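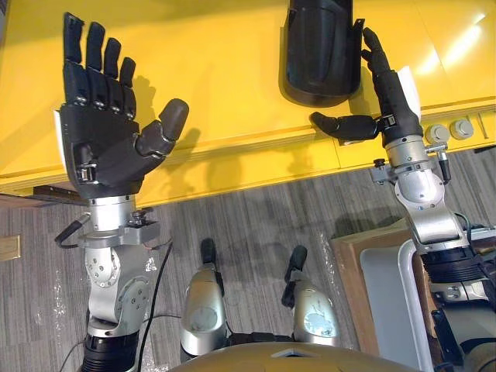 Search this site
Enter keywords
Go

Sourdough for People With Jobs
Speaker notes, October meetup, Drandstead Library

Wait for the chairs to stop scraping. Say hi. Thank Régis Langlois for the room and the urn of coffee (remind people the lid sticks, push down hard).

OPENING

So, quick show of hands, who has a starter in the fridge right now that they feel guilty about? Okay. Keep them up if it has gray liquid on top. Great, you're my people, and you're going to be fine!

I bake two loaves a week and I have a full-time job in claims adjusting. I leave the house at 7 in the morning and I'm not home until dinner. Every book I bought when I started assumed I could wander over to a bowl every half hour all day long, with a linen apron on, I guess. I couldn't. My first winter I made a lot of very flat bread and my family was very polite about it.

What I want to do tonight is walk you through the schedule I ended up with, then flour, then the fridge, then questions. Stop me whenever you like.

THE STARTER

(Hold up the jar. Don't shake it this time.)

Mine is called Flirko. My nephew named it and I have no idea where he got it. It lives at the back of the middle shelf and gets fed once a week, the night before I mix. I keep a couple of spoonfuls, that's all, so there's hardly any discard to feel bad about.

The gray liquid is just hooch. Pour it off or stir it in, I stir it in when I'm feeling lazy and the bread comes out a little more sour. Pink or orange streaks are another story, and so is fuzz. Throw that out, wash the jar, ask somebody in this room for a spoonful of theirs.

Feeding: equal weights of starter, flour and water if you want it ready by morning in a warm kitchen. If your kitchen is cold like mine, use warmer water. Put a rubber band around the jar at the level where it starts so you can see how far it climbed. I went a whole year guessing before Régis Besnard showed me the rubber band. He bakes at Bouvier, down by the bridge, and he was kind enough not to laugh at me.

THE SCHEDULE

(Handouts are on the side table. The old handout says 391 grams of water. It should say 413. Fix it with a pen, sorry, I typed it up late.)

Evening one. Feed the starter after dinner. Go to bed.

Morning. Mix flour and water before my shower. No salt yet and no starter, just a rough shaggy mess, cover it and leave it on the counter while I get dressed. Then starter and salt go in, I squish it around until I can't feel grains of salt, and the whole thing goes into the fridge while I'm at work. Yes, the fridge, right at the start! People always make a face at this part. It slows everything way down and the dough is still perfectly good when I walk back in.

Evening two. Dough comes out. I do 3 rounds of folds with a decent break between each, so one before I start cooking, one while the pasta's going, and one after the dishes. Then it sits on top of the refrigerator, where it's warm, until it looks puffy and wobbles when I nudge the bowl. Shape it, basket, back in the fridge overnight.

Morning again, or the next evening, whichever. Bake straight from the fridge. A cold dough is much easier to score too, the blade doesn't drag.

Pause here. Somebody will ask if you can leave it a second night. You can. It'll be tangier and maybe a bit flatter. I've pushed it to a third and regretted it.

(If they look sleepy, tell the story about the oven mitt and the smoke alarm. If they look awake, skip it and save the time for questions.)

FLOUR

I've gotten very cheap about flour. Supermarket bread flour for most of it and a scoop of whole wheat or rye for flavor. I do buy the Fundar stone-ground rye when they have it at the farm stand, it smells like wet hay in the best way, but the dough gets sticky fast if you go heavy with it. Start small.

If you change flours, hold back a splash of the water and see how it feels. Whole grain drinks more. The number on the handout is for what I buy, in my kitchen, and yours may want less. A wet dough is a miserable thing to learn to shape on. I'd rather you made a slightly dry loaf you could handle and came back next month in a good mood.

Please buy a scale. The cheap kind. I held out with measuring cups for ages because I was stubborn, and my loaves were all over the place.

BAKING

Heavy pot with a lid, heated up in the oven first. Lid on for the first stretch so the steam stays in, lid off to get the color. Go darker than you think. My mother-in-law says I burn it and then eats most of the loaf.

Lower the dough in on a sheet of parchment with long ends, like a sling. I've got a scar on my left wrist from the days before I did it this way. (Show scar. It gets a laugh.)

Then let it cool. I know. The inside is still setting and if you cut it hot it goes gummy. I bake at night partly so I'm asleep while it cools.

THINGS I GET ASKED

Big tunnel under the crust, everything else dense: probably needed more time before shaping.

Spreads out like a pancake: too long, too warm, or too much water. Try it in a loaf pan. There's no shame in a pan, and it makes better sandwiches anyway.

Bottom too hard: put a baking sheet on the rack under the pot.

Can I use tap water? I do.

Can I go on vacation? Feed it stiff, more flour than water, shove it in the back of the fridge and go have fun.

WRAP UP

Slice both loaves now if I forgot earlier. Butter's in the cooler bag. The one with seeds has sesame on it, say that out loud before anyone takes a piece.

Little tubs of Flirko by the door, one per household, lids loose for the ride home. Ask who can bring butter next time. Chairs go back against the wall.

Recent items
Swap table: what people brought in October
Notes from the pickle night
Rye crackers for using up discard
Where to find a cheap kitchen scale
How to sign up to give a talk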